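How to start an hour exchange on your street

6 July 2020

I've been meaning to write this up for ages, as people keep asking how we got ours going. An hour exchange is very simple. You give an hour of your time to one neighbour and somebody else gives an hour to you. No money changes hands, and everyone's hour is worth the same, whether you're rewiring a lamp or walking a spaniel.

Ours is called Una and covers Rosance Road and Bittencourt Close. We started one wet November with 19 households and we've now swapped 1669 hours, which still makes me a bit giddy!

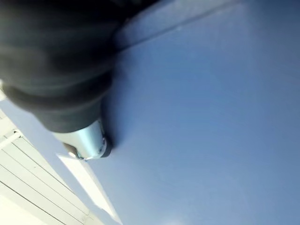 Do I need special software to keep track of the hours?
A shared spreadsheet is plenty to begin with. Ours has columns for the date, who gave, who received and how long it took.

Step 1. Ask what people can offer

Knock on doors before you plan anything. Ask each person for two things they could do for a neighbour and two they'd like done. Most people go terribly shy at the first question (I said "er, toast?") so take a few suggestions with you – reading letters aloud, watering tomatoes, sitting in for the boiler engineer.

Step 2. Agree the rules on one page

Our first draft ran to pages and got read by precisely no one. The current one says an hour is an hour, materials are paid for by whoever asked, and you can say no without giving a reason. We also let everyone start with 2 hours in credit, so there's something to spend straight away.

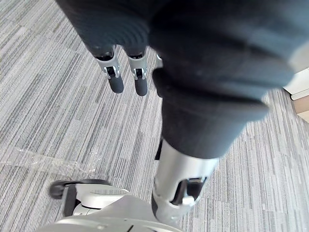

Fingertips above the grey striped carpet

Step 3. Make the first swaps happen

Don't wait for requests to roll in, because they won't. Go down your list, find two people who match and introduce them. I did this over and over for the first few weeks, and I was the first to ask for help myself (curtain hems, a disgrace). People find asking much harder than giving, so it does help if they've seen you do it. 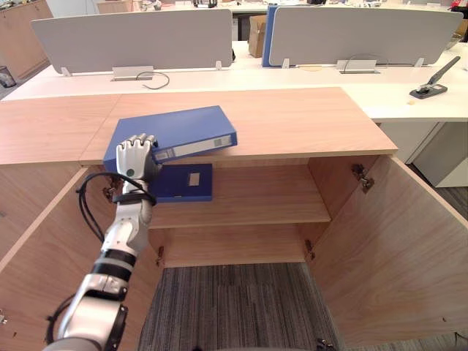
Once things are ticking along, have a look at the balances every month or so. Some neighbours will pile up hours and never spend them. I ring them for a chat and find out what's on their list of dreaded jobs – there's always a gutter. If they'd still prefer not to ask, let them donate the hours to a common pot for anyone who's poorly or has a new baby.

The Madus estate group borrowed our rules and changed the starting credit to suit themselves, and you're very welcome to do the same.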